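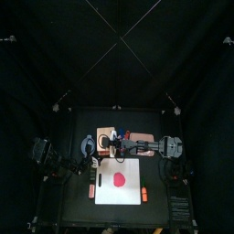
Page last changed: January

Print this page | E-mail this page
Shares: 6 | Comments: 4

Two-arm cell, Hekbridge: inspection checklist and spending notes

Use this list for the yearly check, before the equipment request goes in. Each item has a result and a comment. The results are OK, WATCH (will need money within the year) and BUY (put it in this request). Please don't leave the comment blank on a WATCH. Last year several came back with no comment and had to be inspected again before they could be priced.

The list covers the Skandia cell only. Marras has its own sheet, and the two budgets are kept apart until the totals are sent up.

ENCLOSURE

Frame and corner brackets
Result: OK
Comment: All fixings checked with a key. One at the back was slightly loose and has been nipped up. No spend.

Fabric walls
Result: WATCH
Comment: The black fabric is sound but has gone thin where it is lifted to reach the back of the table. Ask for a price on the side panels alone. The supplier would prefer to sell the full set.

Ceiling cords
Result: OK
Comment: Pulled by hand at both ends. Neither gave. The cords cross under the ceiling panel, so anything fitted overhead in future has to clear them. Add this to the drawing before the lighting quote is requested.

Label panel at right front
Result: OK
Comment: Readable when standing at the cell. Compare the wording with the current stop procedure if that changes.

ARMS AND CABLES

Base mountings, left and right
Result: OK
Comment: Power off, each base pushed and pulled by hand. No movement at the table.

Cable runs along the links
Result: BUY
Comment: Cables on the right arm hang beside it below the gripper. Price sleeving for both arms in one order. Sulon quoted for the right arm last time and the carriage cost nearly as much as the sleeving.

Loose cables on the table
Result: WATCH
Comment: The cable to the device at the back of the table should have its own route down. A clip kit will do it and can come out of consumables.

Stop button
Result: OK
Comment: Pressed with each arm moving at low speed. Both stopped. Reset needed the key, as it should.

GRIPPERS

Finger wear
Result: BUY
Comment: Ask for 2 spare sets. We had none on the shelf in the autumn and the cell stood idle for 9 working days waiting for a delivery. The quote is £1267 including the mounting screws. Check that the part number matches the right arm before signing, as the older fingers are still listed.

Finger alignment
Result: OK
Comment: Closed on a feeler gauge at low force. Both sides touch at the tip.

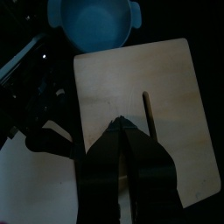
Compiled by the Equipment Planning Desk, Hekbridge

WORK ITEMS

Work items are on this list because they come out of the same budget and are usually forgotten. A board or a pot costs very little, but a changed one can mean a day spent setting the task up again. Buy the same type, and buy the spare at the same time.

Wooden cutting board
Result: WATCH
Comment: Scuffed and stained, with the marks heavier towards one corner. Still flat on the table. Replace it if an edge starts to splinter. Keep the old one for trials.

Blue plastic pot
Result: OK
Comment: Both handles checked for cracks. None found. If it has to be replaced, get one with the same rounded tab handles.

Thin wooden sticks
Result: OK
Comment: Throw out any with a split end. Buy by the bundle from consumables.

Small items generally
Result: WATCH
Comment: There is no written list of what belongs in the cell. One is needed before anything can be costed. Keep it to a single sheet and tape a copy inside the cupboard door.

TABLE SPACE

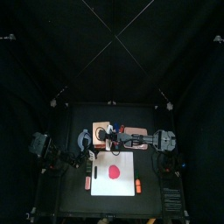
Extra table space is the largest request this year and the one most likely to be turned down, so the case for it needs to be made properly. The request is for a wider table and longer frame rails, with the arms kept as they are. A side shelf was looked at first. It would be cheaper, but it puts items outside the area the arms can reach and someone then has to go in and swap them. Measure the free area with the arms parked and again with them working, and send both figures. The pink tray shows the difference well enough: with the right arm stretched in towards the middle, its links pass over the tray and that part of the table can't be used for anything tall. Mark areas like this on the plan before asking for a price.

Result: BUY (if approved)
Comment: Get the frame rails and the fabric quoted together. Allow for new clips at the front corners.

BEFORE SENDING

Every BUY has a written quote attached.
Every WATCH has a comment and a month.
Prices are shown with VAT on a separate line.
Delivery times are stated, including for the spare fingers.
A copy has gone to whoever holds the Marras sheet, so that shared orders can be joined up.

Comments (4)

Guest
Is the sleeving the split kind or the kind you thread? We bought the second and had to unplug everything to fit it.

Equipment Planning Desk
Split. I'll put that in the order line.

Guest
Agree about the fingers. We keep a set in a labelled box by the cell and sign it out. Would a wider table still go through your door in one piece?

Equipment Planning Desk
No, it would come flat and be built in the room. The fitting charge still has to go on the request.

Print this page | E-mail this page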